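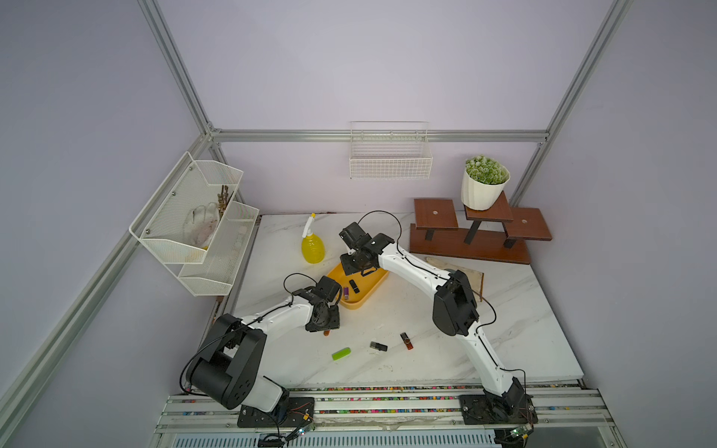 Figure 4. Both arms over the table, tray task in progress.

Section 4. Setting up the tray task

Read this section before your team's first session, including the notes. The kit vendor's quick-start card says the arms are ready in minutes. Our club has never seen that happen, so book the full evening.

Before you start

1. Check the sign-up sheet. One team per enclosure. Pratell bookings run Monday only.
2. Check that both base plates are tight on the front rail. Grab each plate and try to twist it. If it moves at all, stop and find Danilo Salazar.
3. Follow each cable along its arm by eye. Cables should have enough slack to arc over the wrist without snagging on a joint.

CAUTION: Do not reach over the rail while the arms have power. The software pause button is not a safety device, whatever the Skallix forum says. Use the power switch.

Laying out the table

4. Set the yellow tray slightly left of center. The manual claims the exact spot doesn't matter. Try it near an edge and see how you feel about that claim.
5. Put the loose USB drives on the open surface on the near side of the tray. Use mixed colors and turn them at different angles. Lining them up neatly gives you a nice score and teaches you very little.
6. Leave the background items where they are (spray bottle, board, plant stand, baskets). Teams like to clear everything out and then report a better result. The judges put it all back.

NOTE: The black drives are the ones to worry about. If your program only works on the lime-green one, it doesn't work yet.

Running the task

7. Power on the left arm, wait for it to settle, then power on the right.
8. Run one arm at a time at the slowest speed until each has placed a drive in the tray without help.
9. Only then run both together. Watch the space over the tray, where the grippers can meet.
10. Log every attempt, including the ones you'd like to forget. A nudge by hand counts as a failure.

NOTE: Last season one team reported 28 clean placements in a row. Their full log had 67 attempts in it. Milagros Tolentino now asks to see the log before anyone's number goes on the board – please don't take it personally.

If the gripper misses

Recheck the tray position first, then the base plates. Recalibrate last. Recalibrating feels productive, but in our records it has fixed a miss twice. Questions go to Dorothy Mellor, room 313.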